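Support > Manuals > Werus Storage Bins > Open Bin 39 > Section 4

We use cookies to keep this site working and to remember your language. Accept all | Manage settings

4. Setting up and loading the open bin

This section covers placement, first loading and routine cleaning of the Werus Open Bin 39. For assembly of the wall panels, see Section 2. The procedures apply to bins with serial numbers from 3826 upward. Revised 2023-07-18.

4.1 Placement

1. Set the bin on a level surface. The surface must carry the loaded weight without flexing.
2. Check level along both long walls and then across the floor. Correct with the Jekham shims supplied.
3. Leave free space on the side used for loading and unloading.
4. Tighten the corner bolts in diagonal order. Do not exceed 22 Nm.

NOTE: The walls slope by design. Take level readings from the floor and never from a wall.

4.2 Preparing the floor

1. Remove the shipping film from the floor and all four walls.
2. Wipe the floor with a dry, lint-free cloth.
3. Run a gloved hand along the bottom seams. File down any burr before the first load.

CAUTION: Sheet edges may be sharp until the seams have been dressed. Wear cut-resistant gloves for steps 1 to 3.

Scuffs on the floor are normal in use and do not affect the bin. Dents that stop a flat item from lying flat should be tapped out or reported to Flultedik service.

4.3 Loading mixed items

The bin holds small goods of different shapes in one layer. Stacking is not recommended for mixed loads.

1. Sort the items into flat, long and rounded.
2. Lay flat cases first, widest face down.
3. Place holders and other long items lengthwise. Items with a recess or opening go with the opening facing up.
4. Put small rounded items in last. They roll toward the low side if the bin is out of level.
5. Confirm that no item stands higher than the rim.

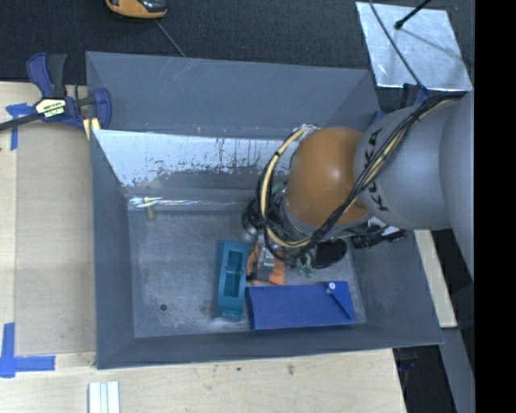 Items placed near the front wall need a finger's width of clearance. A flat case pushed tight against the wall is hard to lift by its edge, and prying at it with a tool will mark both the case and the wall. Slide it toward the middle of the floor before lifting.

NOTE: Small items can be hidden by anything that hangs or reaches into the bin. Check the whole floor from above before recording the bin as empty.

4.4 Cleaning

1. Empty the bin completely.
2. Loosen dry dirt with a soft brush, working from the rim down.
3. Wash walls and floor with warm water and Nseir neutral cleaner, diluted as stated on the bottle.
4. Rinse, then dry with a cloth. Do not leave water standing in the seams.
5. For streaks on bright panels, repeat step 3 and wipe in one direction only.

CAUTION: Do not use steel wool, scouring powder or chlorine bleach. Damage to the surface from these products is outside the warranty.

Faint scratches on painted walls may be left as they are. Where bare metal shows, apply 2 thin coats of touch-up paint and allow the first to dry fully before applying the second.

4.5 Inspection interval

Check bolts, shims and seams every month. A full inspection is due each December and is recorded on the card in Appendix B.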